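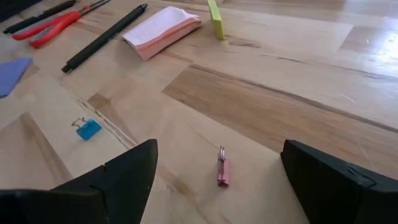 Binder clips, pink and blue, on a wooden tabletop.

Brerna Two-Group Café Machine

Ex-café espresso machine, serviced and ready to go. Two groups, two steam wands, hot water tap on the left. Suits a small café or a busy sandwich bar, will also do a bakery with a few tables. Came out of a place by the harbour that went over to filter only.

What's been done
New group seals and shower screens. Boiler descaled, pressure valve swapped. Birthe Vestergaard did the work, her service sheet goes with the machine. Left wand is a bit stiff, fine once you get used to it.

What you get
Machine, two double handles, one single, blind basket, drain hose. Tamper not included. Grinder not included, but we usualy have a Rezende on the shelf, ask.

You'll need
Proper water feed and a drain. 30 amp supply, get an electrician in, don't try it off a normal socket. Water softener strongly advised, warranty doesn't cover limescale. Depth is more than you think so measure the counter first, and leave room at the back for the hoses.

Warranty
Parts and labour, 5 months. Handles and baskets excluded.

Delivery and fitting
Free within 20 miles, ground floor only. Further out, ring for a price. Aksel Holst does the fitting and will show your staff the backflush, takes him 30 minutes or so. Next free fitting slots are in July. Collection from the Gotov yard any weekday, bring a van and a second pair of hands, its heavy.

Part exchange considered. Prokener machines only at the moment, working or not.

Stock ref 37. Ask for Villads.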